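November
Equipment Planning Group, Gostena Laboratory

4. What the Money Went On

4.1 The budget as written and the budget as spent

The proposal asked for two arms, two grippers, a table and a computer. It was a tidy page, and the reviewers praised it for its restraint. We have since come to think of that page as a work of literature. The arms were bought from Kozan at the quoted price, they arrived in the quoted month, and they account for less of the final sum than any of us would have guessed.

Cabling is a fair place to start. The original line for cables was 80 dollars, a figure that one of us typed in as a placeholder and that then survived three rounds of approval. The final figure was 454 dollars. A camera that rides on a moving wrist needs a cable long enough for the worst pose the arm can reach, and a cable that long has to go somewhere in every other pose. We bought short ones first, then longer ones, and then spares of the longer ones.

Framing was the second surprise. We had priced the table and forgotten that things must be bolted to it. Aluminum profile is cheap by the foot and expensive by the bracket, and the Privach catalog is very good at selling brackets. The full enclosure, with rails and walls, came to 3884 dollars against a planned 3000. The difference would have paid for the cables, with enough left over to be wrong about something else.

Groceries had no line at all. The bagging work of Section 3 uses bread and pastry shapes, a paper bag with cord handles and clear packaging, and the purchasing system has no category for any of it. Our first request was returned with a note asking for the serial number of the croissant. Figure 2 shows the two-arm cell with a bag and bakery items on the table. 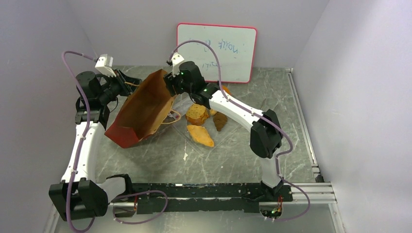
Figure 2. The bagging cell. Both grippers are at the upper part of the paper bag. Each arm carries a camera module above its gripper, with a purple cable running back along the forearm.

4.2 Advice for the next proposal

We suggest that groups planning a similar cell list the arms last. Start with what the arms will handle, and budget for replacing it, as a paper bag has a short career in this line of work. Then price the frame, down to the corner brackets. Then the cables, at the longest length, twice.

We would also put a line in for scratches. Ilgate, who leased us our previous cell, billed for surface wear at the end of the term, and we argued about it for most of a spring. Owning the table has ended the argument, though it has done nothing for the table.

Staff time is left out of all the figures above. We tried to add it up once and stopped when it passed the price of the arms.

Contact: Equipment Planning Group, Gostena Laboratory | Copyright Gostena Laboratory | Back to top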